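3.2. Puesta en marcha de la tarea de toallas

Cuando empezamos el proyecto Cilau yo estaba convencida de que lo difícil iba a ser programar los brazos. Pues no, o no del todo: lo que más tiempo nos comió fue ponernos de acuerdo en qué quería decir "doblada". Somos un grupo de estudiantes de la asignatura de proyecto y cada cual dobla las toallas como aprendió en su casa (hubo discusiones largas, y alguna bastante acalorada, sobre si el primer pliegue va a lo ancho o a lo largo). Al final fijamos una norma de tres pasos, la escribimos en la pizarra del taller y a partir de ahí todas las demostraciones se grabaron igual. O casi igual, que ya llegaremos a eso en la sección 3.4.

Elegimos la toalla de rizo por pura cabezonería mía, lo reconozco. El curso anterior el equipo había trabajado con piezas rígidas, encajes y tapones, y a mí me apetecía muchísimo pasar a algo blando. Un cubo está donde lo dejas. Una toalla se arruga, se estira, se engancha en el dedo de la pinza y cambia de forma cada vez que la tocas, así que las posiciones fijas que teníamos guardadas en Indon, nuestro programa de control, no nos servían casi para nada. Tuvimos que rehacer el módulo de agarre entero en noviembre, con los exámenes encima.

El reparto del trabajo quedó así: una parte del grupo se encargaba de teleoperar los brazos y grabar, y la otra revisaba las grabaciones con Virkis, la herramienta de etiquetado que nos dejó preparada la promoción anterior y que fuimos remendando sobre la marcha. En total reunimos 2.262 demostraciones repartidas en siete tandas. Las dos primeras las tiramos casi completas, porque las habíamos grabado antes de cerrar la norma de doblado y mezclaban criterios. Da pena, claro que da pena, pero el modelo entrenado con ellas se quedaba dudando a mitad del pliegue y acababa soltando la tela.

También aprendimos cosas muy de andar por casa. Que conviene alisar la toalla con el borde exterior del dedo antes de intentar el agarre. Que si la pinza baja demasiado, empuja el tejido contra la mesa y forma una arruga que luego no hay quien quite. Y que la luz de las ventanas a media tarde nos cambiaba los tonos de la tela lo suficiente como para confundir al detector de bordes, así que pasamos a mezclar en cada tanda grabaciones de mañana y de tarde. La idea salió de una conversación tomando café y mejoró la detección más que cualquiera de los ajustes finos que habíamos probado en Mathias (el servidor donde entrenamos, que se cuelga cuando le da la gana).

La figura 1 corresponde al puesto de trabajo, con las dos pinzas negras a los lados y una toalla verde azulada doblada sobre la mesa. Al fondo queda otra de color verde lima, dentro o justo detrás del recipiente de plástico transparente.

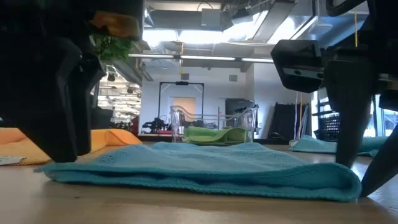 Figura 1. Puesto de trabajo con toallas de varios colores.

¿Por qué usar dos brazos si una toalla pequeña se puede doblar con uno? Con un solo brazo la esquina contraria se arrastra en cuanto se levanta la tela, y el pliegue sale torcido; el segundo brazo sujeta ese lado mientras el primero cruza, y así no hace falta recolocar nada entre un paso y el siguiente.

Probamos la variante de un brazo de todas formas, por curiosidad y porque nos lo pidieron en la revisión intermedia. Los pliegues salían, pero había que corregirlos a mano tan a menudo que dejamos de considerarlos válidos para el entrenamiento. Esas grabaciones están guardadas aparte y no entran en los resultados de la sección 4. Las de dos brazos se dividieron por tandas completas, de modo que ninguna sesión aparece a la vez en entrenamiento y en validación.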